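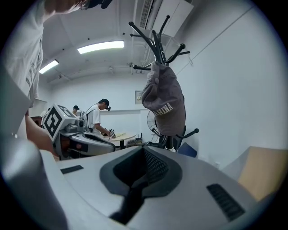
Workshop > Shared Builds > Niltgate Grippers > FAQ

Questions we get asked about the Niltgate grippers

What are you all building in there?

Hand-held grippers, mostly! You squeeze one and pick things up with it, and later on a robot arm is meant to learn the same job from the recordings. Niltgate is our name for the whole build, which Sohail Lodhi and I started at his kitchen table and then moved to the Rorkstead workshop when the kitchen was wanted back.

Do I need to know anything about robots before I come along?

Not a thing. If you can use a screwdriver and don't mind doing a job twice, you'll be very welcome – Clodagh Phelan had never soldered a wire before March and she now does most of our repairs (and is far tidier at it than I am).

What is the white cube with the black squares on it?

It's a marker cube. Each face carries a printed pattern that a camera can recognise, so we can work out where the gripper is and which way it's tilted. Please don't pick it up by the cube, as a knock means we have to measure it all over again, and that's a long evening for somebody.

Can I wear the headset if I have glasses?

Usually, yes. Loosen the strap at the back first, put the front against your face and then tighten it gently. A cap underneath is fine if you're used to one.

How many recordings have you got?

We had 1,924 good ones at the last tidy-up, out of 2,516 altogether. The rest were mostly me dropping things, or forgetting to press start, and I've kept a few of those for sentimental reasons.

My gripper has gone stiff. What should I do?

Stop squeezing, first of all. Switch it off, check for fluff or bits of tape around the fingers, and try it again by hand. If it still sticks, put it on the Pluselside shelf with a note saying what you were doing at the time.

Can I build one at home?

Please do! The printed parts take almost 11 hours on my own printer, and you'll want a good flat table for putting them together. Bring it in when it's done and we'll help you set up the cube.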